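Progress Report to Detden Fund
Project: Rerkach - learning to handle clothes from human examples
Prepared by: Khang Bạch, data collection lead, Traltex
Date: 22 November 2021

1. Purpose of this report

This report covers the second period of the Rerkach project. It explains what we have collected, what went slower than planned, and what we ask from the Fund before the next payment. The technical annex is sent in a separate file by my colleague Jingyi Dai.

2. Work in this period

The main task was to gather examples of folding and flattening clothes on a soft surface. In the first period all recordings were made on a table. The reviewers remarked that a table is too easy, and we agree with them. On a mattress the sheet moves together with the garment, and the learning system must see many cases of this.

Every operator works with two handheld grippers, one in each hand, and the garment begins as a heap. We ask the operators to drop it and not to arrange it. They should then find an edge or a seam, open the garment, and fold it. If the first grasp fails, they continue and do not restart. We keep such attempts, with a mark, as the model needs to learn also how to recover.
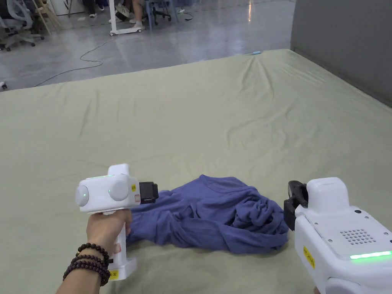
3. Results

We trained 8 operators and accepted 83 hours of recordings. T-shirts are the largest group, followed by towels and trousers. Sessions are limited to 15 minutes, then the operator must rest the hands. Before we had this limit, the movements near the end of a session became hasty and many recordings were refused in review.

Jingyi Dai trained a first model on the accepted T-shirt recordings. It can open a shirt when the collar is easy to reach. It is still weak when one sleeve is inside the body of the shirt, and we do not have enough examples of this case.

4. Difficulties

The written instructions were not clear at first. Some operators understood "flat" as without any wrinkle, and others only as fully open. We rewrote this page and reviewed the older recordings again, and this cost us 6 working days.

The second difficulty is the variety of clothes. The garments supplied by Çetinkaya are good, but many are of similar thickness. We would like more thin and stretchy fabrics - these are the ones where the jaws most often pick up the sheet by mistake.

5. Plan until the end of January

We will record long-sleeved shirts and children's clothes, and add sheets of other colors. The T-shirt work will continue with more difficult starting heaps. A second model will be trained when this material is reviewed.

6. Request to the Fund

We kindly ask for permission to move the unused travel money to the purchase of garments. The total budget stays the same. An answer before the middle of December would help us to order in time.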